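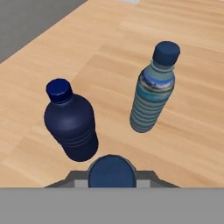
Simulation stills: Derek Bellamy / Astanby Robotics Club

Call for participants: Sirkemeck student project, second round

Astanby Robotics Club is looking for students to join Sirkemeck, our project on teaching a simulated robot arm to handle everyday kitchen things. At present that means water bottles on a wooden worktop. You would set up tasks, drive the arm through them from a keyboard or handset, and help sort the recordings afterwards.

The round runs for 9 weeks in the Thaler building, with one evening session a week of 2 hours. There are 30 places. You can work from your own laptop or use one of ours.

Who can apply

Anyone aged 16 or over who is enrolled at a school or college in Astanby. You do not need to have written code before. People who took part in the April round may apply again, but first-time applicants get priority. 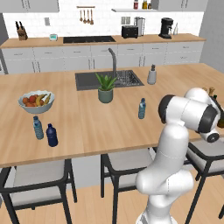
Each group picks a task early on and keeps it until the end. Bottles that differ in width and colour are a good place to begin, and groups that want something harder can ask for the sink or the fruit bowl. Results go into Sasen, the club's shared log, where the April groups left 91 entries. Please read a few before your first session.

What you get

Training on the simulator, a certificate of attendance and a travel allowance for those coming by bus. The work is unpaid.

How to apply

Send a short note with your name, your school or college and why you want to take part to Derek Bellamy, project lead, or hand it in at the Thaler front desk. Applications close on June 7, 2023. Under-18s need a signed consent form, also available from the desk.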